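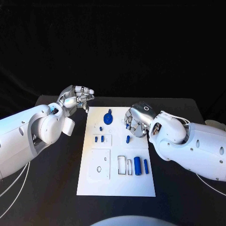 Memory courses sell well in Serstead, and we would like to know if any of them do what the leaflets say. The Purnon course is the best known. It claims that a few minutes of practice a day will help you remember names, errands and where you left the car. The proof on offer is a page of happy letters and a chart with no numbers on one side. We are not impressed by props, either. Small blue parts set out in loose rows on a white board, with a black curtain behind, look like a serious test to most people, and looking serious is cheap. What we want is 300 adults, half of whom take the course and half of whom don't, and the same memory check for everyone at the end.

Who can apply

Anyone 18 or older who lives in or near Serstead and reads English well enough to follow a printed shopping list. You do not need a bad memory. You do not need a good one. If you have already paid for the Purnon course, or sell it, or are married to somebody who sells it, please sit this one out.

What you would do

You come to the Kurian Building for a first check, then go home with an envelope. The envelope tells you which group you are in. One group gets the course. The other gets a daily crossword of the ordinary newspaper kind, and is asked to spend the same amount of time on it. After six weeks you come back for a second check. The people who score your answers won't know which envelope you got, so please don't tell them, however much you liked or hated it.

We had 200 people in our last study, on a posture cushion, and lost too many of them halfway. If you suspect you will get bored and quit, we would rather hear it now.

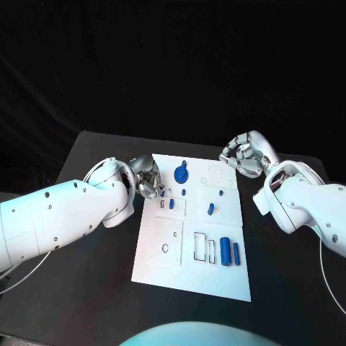 Cirau Bulletin, Issue 6

Pay and costs

You get a flat payment after the second check, plus bus fare for both visits. The amount is the same whichever group you land in and whatever your scores are. It doesn't go up if you improve. We have seen studies that paid a bonus for "progress" and then reported a great deal of progress.

The makers of the course are not paying for any of this. They offered free copies and we bought ours at the store. Patricio Henríquez wrote the memory checks and has no stake in any course, and his test plan was filed before we began looking for people. You can ask to read it. Few do, but it is there.
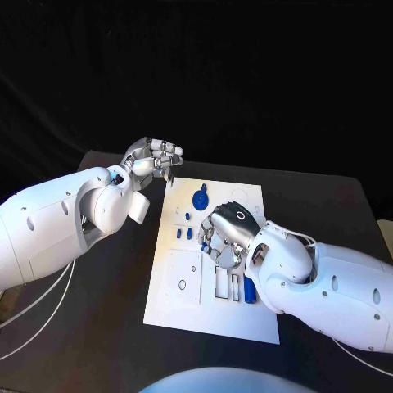 Will I find out how I scored?
You will get both of your scores by mail once the whole study is finished. One person's scores say very little about the course, so please don't frame them.

What we can't promise

We can't promise that your memory will get better. We doubt it will, frankly, but our doubts are not a result, and we will print what we find either way. We also won't be able to say much about people with dementia or a head injury. This study is too small and too plain for that, and anyone who tells you a puzzle book can treat those should be asked for evidence.

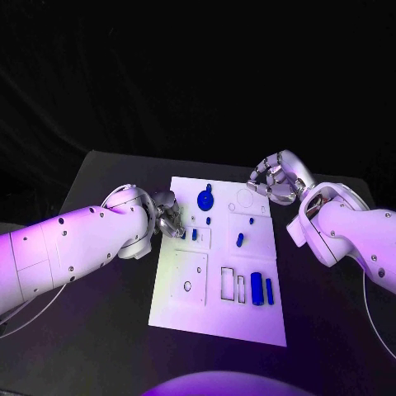 White board on a dark gray table, in violet light.

How to apply

Send a letter or a short note by 2023-12-15 to Saulius Mockus, Cirau, Kurian Building, Serstead. Give your name, your age and the hours when you are free. Leave out your opinion of the course. Notes sent in November are already on the list and don't need to be sent again.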